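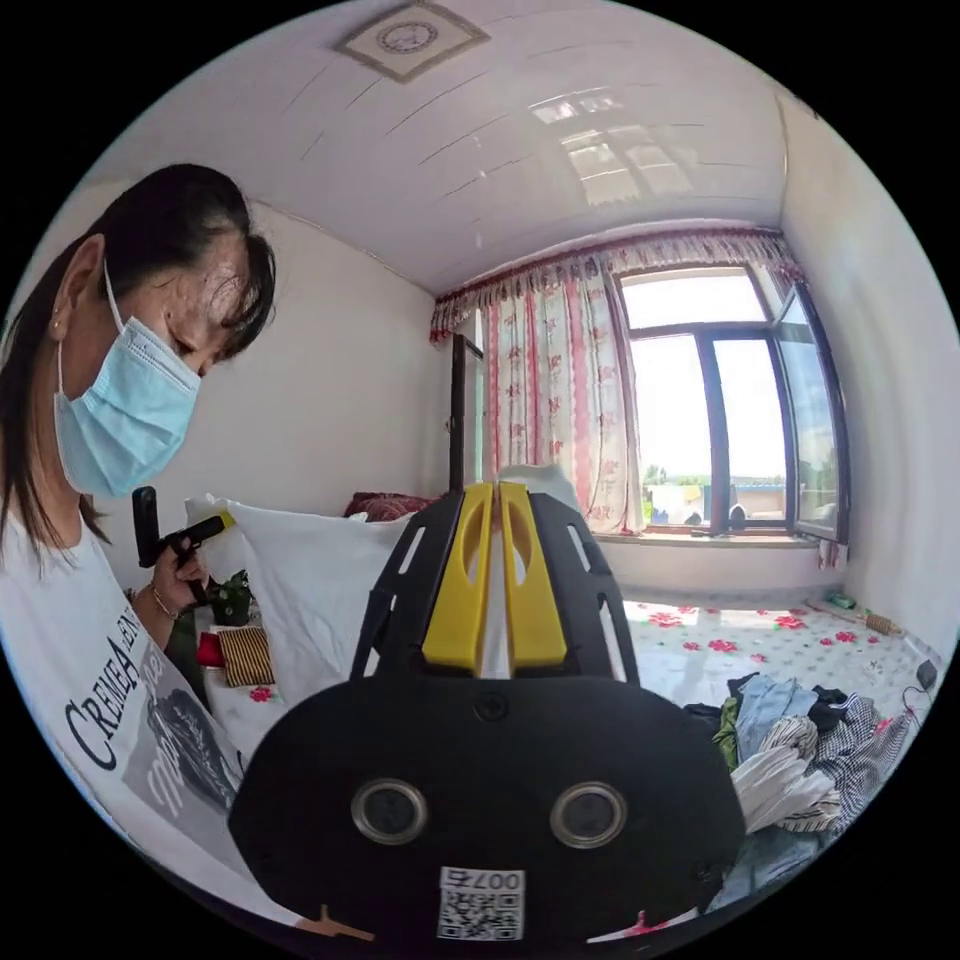
What does Burnard do?

Burnard writes working rules for people who teach robots household jobs by doing those jobs themselves with a gripper in hand, and we check that the rules hold up in ordinary rooms. Folding, sorting, putting away, making beds: if it happens at home, we probably have a page on it, and we've probably rewritten that page more than once.

Who we are

We began as a two-person shop. Alistair Urquhart had spent years writing safety sheets for warehouse automation and wanted to try something with more laundry in it. Struan Gourlay came from the other direction, having trained home-care staff, and he already knew how differently two careful people can fold the same shirt. They put their notes together one December, found that they disagreed on nearly everything, and started the document we now call Leckie.

Leckie is our main handbook. It holds 447 rules at the moment, and we love it more than is sensible! Some are a single line. The one on what counts as a finished fold runs to several pages, with a section on sleeves that people write to us about all the time.

What's in the rules

Most of Leckie covers three moments: before a task, during it and after it. Before, you walk the room, ask the person who lives there what may be touched, and put away letters, photos and anything with a name or address on it. During, you work at your normal pace. If you fumble a sock, you pick it up and carry on, and the fumble stays in the recording (this is the rule new people find hardest, bless them). After, you write down what you did in plain words and put everything back where you were asked to put it.

We also have rules about gear. Each gripper has its own number, and that number goes in the session log before the first item is moved. Fingers get wiped down between homes. A gripper that has been dropped goes back to the bench for a check, even if it seems fine.
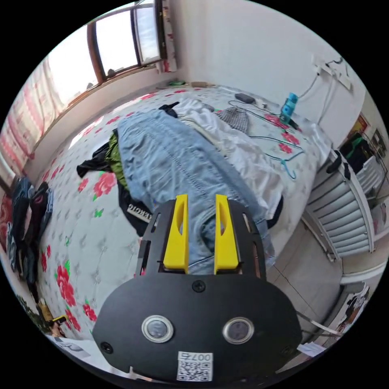 Clothing is where our standards have grown the most, and it's the part of the work we get most excited about. A shirt on a bare table is a pretty easy thing to write a rule for. A real bed asks a lot more of you – jeans stretched out across a flowered quilt, a black garment with an olive-green one tucked in beside it, a loose hanger off to one side, cables trailing over the bedding. Leckie has a rule for each of those. Jeans are taken by the waistband first. Garments that overlap are separated before either one is folded. Hangers are moved to a clear spot with the hook facing away from the worker, and cables are left alone unless the resident says otherwise, in which case they're handled by hand and never with the gripper.

How a rule gets made

Anyone on the team can propose one. It goes into Murkico, our shared draft book, and stays there until it has been tried in 300 sessions by people who didn't write it. Then we sit down with the notes and argue, usually over lunch. Plenty of drafts get shorter at this stage, and a few vanish completely. Struan still brings up his rule on pillowcases, which lasted one afternoon.

Last year we read back through 3,044 session notes and marked every spot where someone had paused to ask what to do. Those pauses gave us our best new pages in a long time – the ones on patterned bedding, on working beside a radiator, and on what to do when the resident would like to help (let them, and note it).

Training

Vestidero is our course for new collectors. You spend the first part without any gripper at all, just folding and talking through what your hands are doing. Then you pick up the tool and feel clumsy, as all of us did, and by the end you're writing comments in the margins of Leckie like everyone else. We read every one of those comments. The page on checked and striped fabric started as a trainee's note in green pen.

Using our rules

Teams of any size are welcome to work from Leckie, and we'd be glad to hear where it rubs. If a rule makes no sense in your kind of home, tell us what the room was like and what you did instead. Alistair answers most of the mail himself, generally before 9 in the morning, and he really does like long letters.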